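7.4 Recovering from a Stop Caused by Contact (Fault 78)

Fault 78 is raised when the Adjei controller records a contact force above the set limit while the arm is moving between objects. The arm holds position and the gripper keeps its last commanded opening. In simulation the fault behaves as it does on the physical cell, except that the brake is not applied.

CAUTION: On a physical cell, do not reach into the work area until the brake lamp is lit. The arm can sag when the hold is released.

1. Press Pause. Do not press Reset; Reset clears the contact log.
2. Open the log and note the joint number and the peak force.
3. Switch the viewer to Overhead and find the gripper.
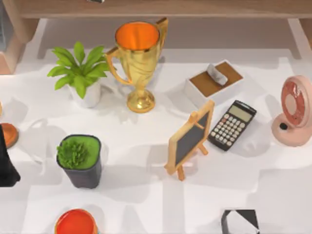 Funum Arm Cell Guide, Issue 7

Tall objects are the usual source of Fault 78 on the desk layout. The trophy cup has two handles that stand out from the body, and the planner treats the cup as a plain cylinder unless Full Mesh is on. The leaves of the potted plant beside it are handled the same way.

4. Set Collision Shape to Full Mesh for any object with handles, leaves or thin legs, such as the easel.
5. Lower Travel Speed to 70 percent or less.
6. Jog the arm straight up in Manual until the force reading returns to zero.
7. Press Resume.

NOTE: Shadows in the viewer have no effect on contact detection. Turn them off if they hide the gripper.

If Fault 78 returns at the same joint, stop the run and save the log. Error 487 in the same log means that the force sensor has lost its zero point; go to 7.5 before moving the arm again.

Revised July 1, 2018. Procedure checked by Nadja Grabner.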